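Keeping fruit past Wednesday

Quick one today, dinner's on. Been asked again how I get a week out of the fruit. Mostly it's what happens in the first ten minutes after the store.
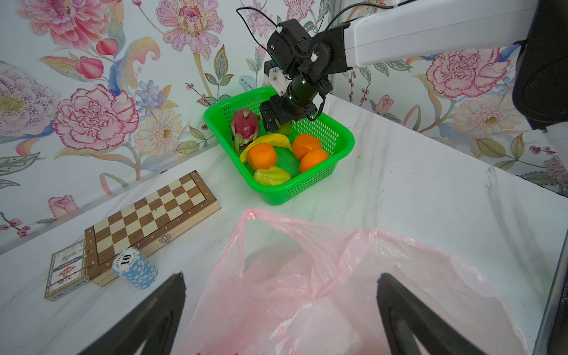
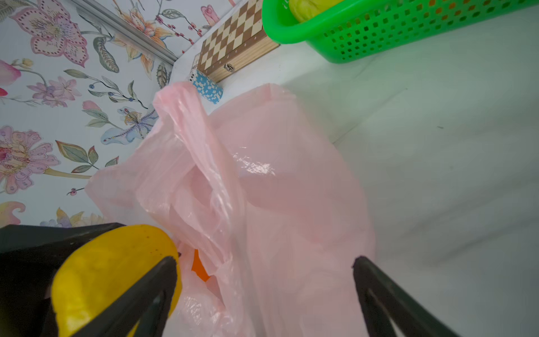

Bananas first. They push everything near them along, so if you want slow ripening give them their own spot, and if you want fast, crowd them. A banana lying up against an orange in the basket, fine for a day or two, oranges don't care much. Pears and avocados do care. Baskets with holes in the sides beat a solid bowl every time, air gets in underneath. Give it a rinse when it gets sticky.

Plastic bags: out of them same day. Fruit sweats in there. Keep the bags tho, fold flat, stuff in an empty tissue box, pull one out for the trash or muddy shoes.

Berries. Don't wash till you eat them. Paper towel under, lid cracked open.

Lemons go in the fridge, in a jar with a lid. Weeks and weeks. On the counter they turn to rocks.

Apples in the bottom drawer, away from the lettuce. Got 13 in mine right now from Margit Aasen's tree, she'll have more up to November.

Citrus gone a bit soft? Juice it, freeze in an ice tray. Same with zest, scrape it in a little tub.

Fruit flies: small glass, cider vinegar, one drop dish soap. Leave overnite by the sink. Change it every couple days or it smells.

Cut melon, keep the seeds in till you need that half. Wrap tight.

Next time, onions.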